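Kaimal Heated Towel Rail, Two Bars Too Few but I Love It

September 2023

I should start by saying that I did not need a heated towel rail. I grew up in a house where the towels hung on a nail behind the bathroom door and were always a bit clammy by the second morning, and we all lived. But our downstairs bathroom faces north and has one small window that was painted shut long before we bought the place, and after our second winter of musty towels I gave in and started reading reviews late at night, the way you do.

The one I ended up with is the Kaimal freestanding model, in white. It was down to me choosing between that and the Wilteck wall rail, which is slimmer and, I think, the prettier of the pair. The Wilteck has to be wired in, though, and I didn't want to open up the tile in there for anything less than an emergency. The Kaimal just plugs in. You screw the feet on (four screws, and they give you a little hex key that I have already lost), stand it where you want it, and that's the whole job.
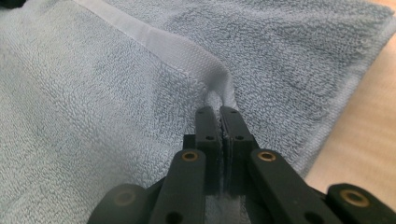 I've had it since June, so it has now been through the sticky part of the summer, and I was surprised at how much I used it then. I had thought of it as a winter thing! But humid weather is when a towel really won't dry by itself, and an hour on the low setting in the evening made all the difference. The musty smell is gone. I used to run an extra hot wash with vinegar every couple of weeks to keep on top of it, and I haven't done that once.

Now, warmth. If you are picturing a hotel towel that feels like it came straight out of the dryer, you should know that this one is gentler than that. The part of the towel that touches the bars gets lovely and toasty and the rest is more or less pleasant. Folding the towel in half over two bars helps a lot. A big thick bath sheet takes a good long while to warm through, and the thinner ones are ready by the time I've found my slippers and put the kettle on.

I was also pleased with the timer, which has a nice chunky dial you can turn with wet hands. It clicks off at the end without beeping, thank goodness, as our bedroom shares a wall with that bathroom and my husband wakes up if a moth lands on the curtain.
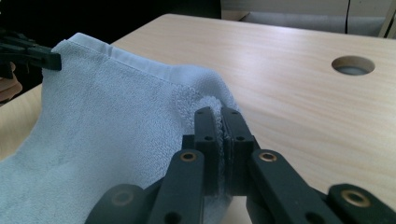
What don't I like? The cord is short, and it comes out on the left side, so if your outlet is on the right you have to run it along behind the feet. I'd also like two more bars. With a family of four, somebody's towel is always doubled up, and doubled-up towels dry slowly no matter what you hang them on. And the white finish shows dust along the bottom bar, which I wipe down whenever I remember, so not very often.

A friend of mine has the Talulness one, which costs more and comes with a shelf on top. I've used it when staying over and it does get hotter. I wouldn't trade, but if you like your towels really hot, or you want somewhere to put a stack of washcloths, it's worth a look.

Four stars from me, and I'd make it five if they would add another foot of cord.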